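Ticket 582 — Clemham branch — label printer skips every few labels, then loses the queue

Status: closed (see bottom)
Opened: April 9, 2018
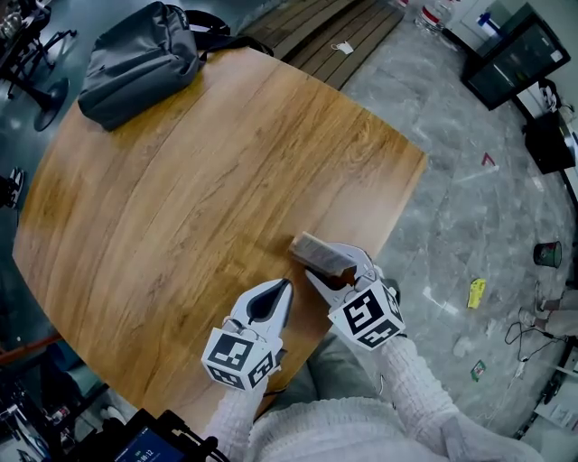

Reported by the front desk: shipping labels come out fine for a bit, then a blank one, then the next prints half on one label and half on the next. After that the queue on the desk PC says "printing" forever and nothing moves. Power cycle fixes it for a while. Started after the branch switched over to the new label stock from Vikness, but they also moved the printer to the other side of the room that same morning, so could be either. Or both.

Priority: medium. They can hand write if they have to but they really don't want to.

Log

First look, remote. Driver is the old one, the one we were supposed to replace at all branches and obviously didn't get to here. Page size in driver set to 4 x 6, correct. Gap setting says "continuous". Wrong for this stock, it's die cut with a gap. Changed to "gap". Asked desk to run a calibration — hold the feed button till it blinks twice and let go.

Desk says it blinked once and fed a lot of labels out. Asked them to try again. Blinked twice this time, fed three and stopped. Good.

Test batch of 8. All clean. Left it with them.

Reopened by desk, same afternoon. Blank label again, then the split one. Queue stuck.

OK so not only the gap setting. Checked driver again and it's back on "continuous". I didnt do that and desk says they didn't either. Probably the print defaults vs. the user preferences thing, where you change it in one place and the shipping program reads the other. Changed it in both places this time: printer properties, advanced tab, printing defaults, AND preferences on the general tab. Restarted spooler. Setting held after restart.

Test batch of 8 again. Clean. Second batch, label 5 blank.

So setting is right now and it still skips. Moving on to hardware.

On site visit, notes

Drove over, parking is terrible, use the back lot off the Kokbridge road if you go.

Opened the lid. Gap sensor on this model slides left and right, it was pushed all the way to the left where the old stock had its black mark. New stock has rounded corners and the sensor was sitting right at the corner, so sometimes it saw the gap early and sometimes not at all. Slid it to the center, lined up with the little arrow. This is in the manual but the manual is in a drawer at the other end of the building.

Also gunk on the platen roller. Adhesive from the old labels, quite a bit of it. Cleaned with alcohol wipes, turned the roller by hand, three wipes before they came away clean. Print head cleaned too. Let it dry before closing.

Roll was in loose. The side guides weren't touching the roll so it could wander. Pushed them in till they just touch, not tight. If they're tight it drags and you get short labels, ask me how I know.

Recalibrated. Ran 60 in one go. No blanks, no splits, print position steady on all of them as far as I can see.

Queue still hung at the end of that run though. All 60 printed, PC says job 60 of 60 printing, never clears. So that's a separate problem and has been all along.

Queue problem

Tried, in order:
- Turned off bidirectional support on the port tab. No change.
- Different USB cable. No change.
- Different USB port, on the back of the PC. Ran fine for two jobs then hung.
- Took it off the hub completely. Should have done that first. Turns out when they moved the printer the cable didn't reach, so it got plugged into a hub behind the monitor, and when I swapped cables I left the hub in the chain like a dope. The back port I tried was the hub's own port moved, not the printer's.
- Printer straight into the PC with a longer cable. Ran 20, cleared. Ran 20 more, cleared.
- Turned off USB selective suspend in the power plan while I was there. Let it sit over lunch and printed one cold. Printed and cleared.

Turned bidirectional back on afterward so the low label warning works again. Still clearing.

Cleaned out the stuck jobs from the spool folder. There were 2,912 files in there, going back to last May. Stop the spooler before deleting or it will complain, then start it again. PC is noticeably quicker at opening the print dialog now, desk happy about that more than anything.

Driver

Installed current driver. Old one removed first, with the package, not just the printer entry — if you only delete the printer, windows will put the old driver right back the next time it sees it. Had to re-enter the gap setting after install, both places again. Darkness bumped from 8 to 10, the new stock is a bit glossier and barcodes were coming out gray. Carrier scanner app on the desk phone reads them first try at 10. Speed left alone.

Follow up from desk, next morning

"Working. One blank when we changed the roll but none after."

That's normal, it has to find the first gap. Told them to press feed once after closing the lid and it won't waste a label in the middle of a batch. Written on tape inside the lid.

Follow up 2

Desk asks if they can use up the old stock that's left. Yes but not mixed. If you go back to the old rolls the sensor has to go back to the left and the driver setting changes to black mark, and then it all has to be undone again. Would rather they send the old rolls to Furtună, who are still on that stock. They agreed, box is going out with the regular run.

To do
- Same driver update at Kokbridge. Same printer, same old driver, and they get the new stock next.
- Check for hubs there before anything else!!
- Order two more of the long cables, I used the spare.
- Ask Vikness if the rolls with square corners are still available. Not urgent, would save messing with sensors at every branch.
- Update the setup sheet. It still says "continuous", which is how this got started.

Closing. Cause was sensor position plus wrong gap setting for the skipping, USB hub for the stuck queue. Reopen this one if it comes back in Clemham, new ticket for other branches plese.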